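Home | Forums | Shop Floor | Automation | New Posts | Search | Log In

Thread: They automated the sorting line and now I play with trash

packing_slip_pete
Day shift at the Padilla building. Management bought the Skuvel system in April and told us nobody's job was going away. Mine didn't. It moved down the hall, where I now pick up garbage with a gripper so the machine can learn how I do it. I have sorted real garbage for 11 years and have never been so closely watched doing it.

dockrat300
Same pay?

packing_slip_pete
Same pay, and I get a chair. I'm suspicious of the chair.

northbay_lou
So you're training your replacement. Congratulations on the chair.

rfarah_skukport
Rasha Farah, line lead over at Skukport. We've had ours a year and I don't buy the replacement talk. Two people moved to maintenance, one to quality. What did change is that the belt doesn't stop to chat, so the rest of us don't either. Lunch is now the only time I find out whose kid has braces.

northbay_lou
And how many did you hire in that year?

rfarah_skukport
Zero. Fair point.

packing_slip_pete
Yesterday's quota was 163 pickups. Cups are fine. Bags are the devil, they fold up however they please.

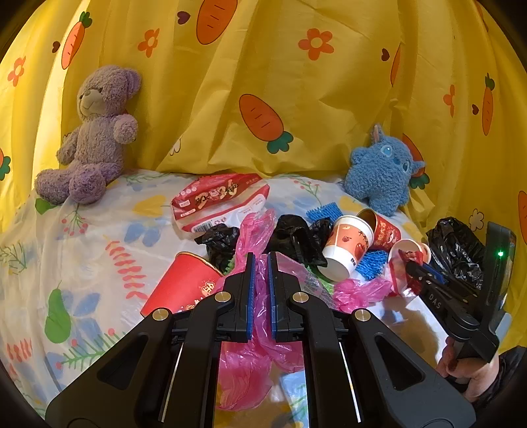
Samira Najjar from training wants us to go slower and "grip like you mean it." I asked if I could just use my hands and got a look. My wrist has opinions by two o'clock, and there's no box for that on the Pratent timesheet.

dockrat300
Put it under "other." I put everything under "other."

northbay_lou
Get the wrist in writing. And ask what happens to the chair when the training's done.

packing_slip_pete
Asked this morning. They're "looking at it." The chair has wheels, so I guess we're both flexible.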